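Prellitz Counter Call Bell, Silver

Item no. PZ-30
Availability: In stock at Tollton, ships in 2 business days
Sold as: Each, or case of 11

The Prellitz Counter Call Bell is a hand-struck bell for front desks, service windows, repair counters and waiting areas. Press the button on top once and the striker hits the inside of the dome. It needs no batteries, wiring or setup. Take it out of the box, peel the paper from the base pad and put it where customers can reach it.

Elbridge Counter Supply has carried the Prellitz line for years, mostly to small hotels, dry cleaners, vets and parts counters. The current version replaces the older PZ-20. The dome and button are the same size as before. The base pad is thicker and the striker spring can now be changed without a special tool.

Sound

The tone is high and clear, with a short ring that dies away before the next strike. In a quiet building it carries to a back office with the door open. It is not meant for shop floors with running equipment. For noisy areas, look at the Sutanto push-button chime, which has a volume control and a second sounder that can be mounted in another room.

If the bell sounds dull, check the nut at the top of the dome first. A nut that is too tight will deaden the ring, and one that is too loose will cause a buzz. Turn it finger tight and then back it off slightly. A dull sound can also come from something touching the rim, such as a stack of forms or the edge of a sign holder.

Placement

Set the bell on a flat, hard surface. Wood, stone and laminate counters all work well. On a padded mat or a tablecloth the base will sink a little and the button may feel soft. Keep the bell a hand's width back from the front edge so it doesn't get knocked off by bags and sleeves. At a counter with a lowered section for wheelchair users, put the bell on the lowered section or use one on each level.
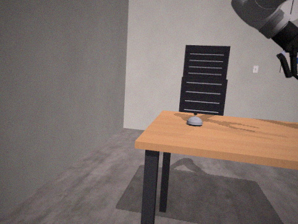 Silver call bell on a wood tabletop.

For counters where bells tend to walk away, order the optional screw-down plate (PZ-30P). The plate is fixed to the counter with two wood screws, and the bell twists onto it and locks with a small set screw. The plate adds very little height. It can't be used on stone or glass tops. For those, we sell a coiled tether with an adhesive anchor.

Specifications

Dome: Steel, nickel plated
Base: Steel, black enamel, with non-slip pad
Striker: Single, spring return
Dome finish: Silver
Mounting: Freestanding, or screw-down with plate PZ-30P
Power: None
Use: Indoor only
Warranty: 60 days, parts and finish

In the box

Bell, fully assembled
Spare striker spring
Instruction card

Screw-down plate, tether and sign holder are sold separately.

Care and cleaning

Wipe the dome with a soft, dry cloth. Fingerprints come off with a little dish soap on a damp cloth. Dry it right away, especially around the button, where water can run down the stem and reach the spring. Do not use metal polish or scouring powder. Polish builds up under the button and will make it stick, and powder scratches the plating.

If you use disinfectant wipes at your counter, choose ones without bleach. Bleach will spot the finish over time, and spotting is not covered by the warranty.

Changing the spring

Hold the dome still and unscrew the top nut. Lift the dome straight off. Unhook the old spring from the striker arm and hook on the new one with the longer leg facing down. Put the dome back, tighten the nut by hand and try the button before returning the bell to the counter. Springs are also sold in packs under PZ-30S and fit the older PZ-20.

Ordering and returns

Orders placed before noon leave our Tollton warehouse the same day when the item is on the shelf, and otherwise within the time shown at the top of the page. Case orders ship in one carton. Unused bells may be returned within 30 days in the original box. Bells that have been mounted on a plate can't go back into stock, so please test the tone on your counter before you fit one.

The August case discount applies to the silver finish only. Brass and black finishes are made to order and take longer.

Related items

Prellitz Screw-Down Plate, PZ-30P
Prellitz Striker Spring Pack, PZ-30S
Sutanto Push-Button Chime with Remote Sounder
"Please Ring for Service" Counter Sign, tent style
Coiled Tether with Adhesive Anchor

Page updated Mar 1, 2021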